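Soo-ah Ki on keeping old computers going

I got to the shop on Navarrete Street at ten past four, which is late for me, and Soo-ah Ki was already halfway through a bag of clementines and on the phone with a man who wanted to know if his laptop could be saved. She waved me in and pointed at a stool. "It's got soup in it," she mouthed.

I've been coming to Rimis for years as a customer (my first decent desktop came off the shelf by the door, and my mother is still using it!) but I'd never sat down with Soo-ah and asked her anything that wasn't about my own problems. So when I started this run of talks with people who fix things for a living, she was the first name on my list. She put me off twice, and then in July she said fine, come by, bring something to eat. I brought the wrong kind of pastries and we ate them anyway.

She didn't set out to do this. She trained as a bookkeeper and worked for a lighting company called Lavia until it moved out of town. "They were throwing out all the office machines," she told me. "Good ones! I asked if I could take a couple and my boss said take them all, please, I'm paying a guy to haul them off. So I called my cousin and his van."

How many was that? She laughed. "Seventy-two. I lived in a one-bedroom. You had to turn sideways to get to the bathroom."

She sold most of them out of that apartment, cleaned up and with fresh drives, to students and to people from her church. The ones that wouldn't start were the ones she got interested in. She would swap parts between two dead machines until she had one live one, and she kept notes in the backs of her old ledgers. She still has them. I asked to see and she pulled one down, and there it was, columns of utility bills on one side and on the other a list of beep codes in green ink.

Muchen Kong came in while we were looking at it. He's the other half of Rimis and has been since the second year, when he walked in to sell her a monitor and stayed to argue about power supplies. They still argue about power supplies. He thinks she keeps too many old ones and she thinks he trusts new ones too much, and I got to hear both sides at some length.

"She won't throw out a screw," Muchen said.

"A screw is a perfectly good screw," said Soo-ah.

I wanted to know what people get wrong when they bring in a computer that's gone slow, and the two of them started talking at once. Dust, mostly, and heat. A drive that's nearly full. A browser with so many add-ons that it can hardly get out of bed. Soo-ah says most of her customers come in ready to buy a new machine and a good share of them leave with the old one and a bill for $90. "Then they come back in three years and we do it again. My accountant thinks I'm nuts. I'm my accountant."

I asked if that was any way to run a business and she got a little serious on me. The rent has gone up. Parts that used to be easy to find come from farther away now, and some of the newer laptops have the memory soldered down, so all she can do is shrug and hand them back. "I hate that. I hate handing somebody back a thing and saying sorry. They look at me like I'm the vet."

What keeps the lights on is the desktop work. People bring her towers from home offices, from a dentist, from the Drusgate library, where she has looked after the public machines for a long time now. She likes desktops. You can get your hands in, she says, and the parts come out one at a time and go back in the same way.

Of all the parts, the processor is the one that makes people nervous, and she says they're right to be. She's calm about nearly everything else. "I'll let a kid put in memory. I'll let a kid put in a graphics card. For the processor I stand behind them and I don't breathe." You line up the little corner mark, you lower it straight down, you let it sit there under its own weight. If you feel like you need to push, you stop. She bent the pins on her very first one and fixed them with a mechanical pencil, over most of a weekend, and she says she can still feel it in her neck. 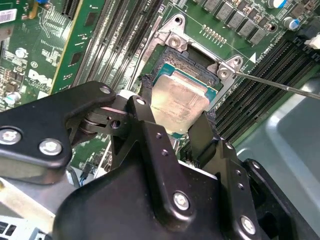 Teaching the neighbors

Twice a month the shop stays open late and anybody can bring a machine and open it up at the long table. It's free, though there's a jar. I went to one last winter with a desktop that made a noise like a blender and went home with a desktop that made no noise at all, plus somebody else's scarf.

Soo-ah started the evenings after a woman came in close to tears over a quote she'd been given across town. "Nine hundred dollars! For a fan and a drive. I showed her the fan. I said, this is the fan, you hold it. She put it in herself." The woman has hardly missed an evening since, and Muchen says she's better with cables than he is.

I asked him if he minded the late nights. He said he minds the crumbs.

Before I left I asked Soo-ah what she uses at home, expecting something fancy, and she looked almost embarrassed. It's one of the Lavia machines. She's changed everything in it except the case, and the case still has the sticker from the third floor on the side. Her bookkeeping is on it, and her photos, and a card game she's been playing against herself since before she met Muchen.

Then the phone rang and it was the soup man again. I took the last clementine and let myself out.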